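Notes for session 2 -- Stocking up, running out, and what a household "needs"

Hi all. These are my notes cleaned up a bit from the whiteboard, with a few things I forgot to say out loud. Bring them next time, along with the receipt you promised me (any grocery receipt, as long as it's yours and you can still read it!).

Last session we talked about budgets as if everything in a home got bought once a month in one go. Real homes don't work like that. Some things you buy because you've run out, some because they're on sale, and some because you had a feeling in the aisle that you might be low. I want us to take that third kind seriously, because it's where a lot of money goes missing.

**Stock and flow**

Two words I'll use all term. *Stock* is what's sitting in the cupboard right now. *Flow* is how fast it leaves. If you know both, you know when to shop. Most of us know neither -- I certainly didn't until I started writing dates on packages with a marker.

Paper goods are the nicest place to start. They don't spoil, everybody in the house uses them, and the rate barely changes from month to month (guests aside). Say a pack of 25 rolls lasts your household 74 days. That's very nearly three days a roll, and now you can plan around it: when you're down to two rolls you have about six days. Try that with olive oil and you'll be all over the place.

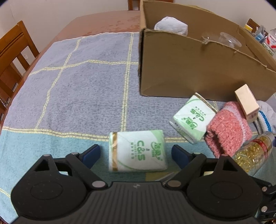
One of you put a hand up at this point and asked whether it's still worth tracking if you live alone and a pack lasts forever anyway. Fair question, and I gave a mushy answer, so let me try again. If a pack lasts you half a year, then no, don't track it, just keep one spare and replace the spare when you open it. The one-spare rule does nearly all the work for slow items. Save the counting for the stuff that flows fast: milk, coffee, bread, cat food.

**The reorder point**

Your reorder point is the amount left when you should buy more. Take what you use per day, multiply by the days until you can realistically shop, and add a cushion. The cushion is personal! Mine is big for coffee and tiny for foil.

Go back to our two case households from the packet:

- **Pradbridge household.** Four people, small apartment, store downstairs. They can shop any evening, so the reorder point can be close to nothing. Their trouble is space, and they keep buying family packs that end up on top of the wardrobe.
- **Ichikawa household.** Two people, a long drive to the store, one trip every 13 days. They have plenty of room, but if they forget something it stays forgotten for nearly two weeks.

Same prices and same products, and completely different right answers. Keep that in mind when a website tells you that buying big is "always" cheaper.

**Unit price, with a warning**

You all know how to do this one: price divided by quantity. The trouble is that the quantity gets slippery. Rolls have different numbers of sheets, sheets come in different sizes, and two-ply against three-ply is its own headache. Pick one unit and stick with it. For paper I use price per 100 sheets, and if the package won't tell me the sheet count I get suspicious and move along.

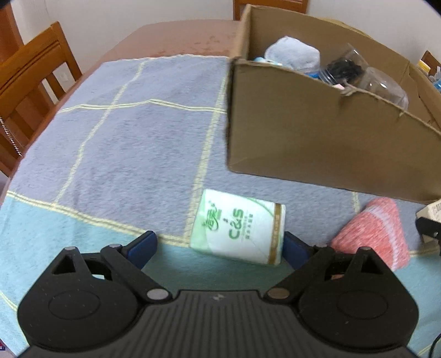

And then there's the cost of holding things, which the shelf label leaves out altogether. Money sitting in a closet can't pay the electric bill. If you bought three months of everything tomorrow, you'd probably save a little on each item and be short on rent. I've done a smaller version of this with canned tomatoes and it was a long winter.

**For next time**

1. Pick three things you buy regularly, one fast, one medium, one slow.
2. Write down today's stock for each. Guess the flow (a guess is fine, we'll check it in December).
3. Work out a reorder point for each and write one sentence on your cushion.
4. Read the Sendeo case in the packet, up to the table. Skip the Flirkedano one for now, the numbers in it have a typo and I need to fix them.

If your receipt is fading, copy it out by hand tonight.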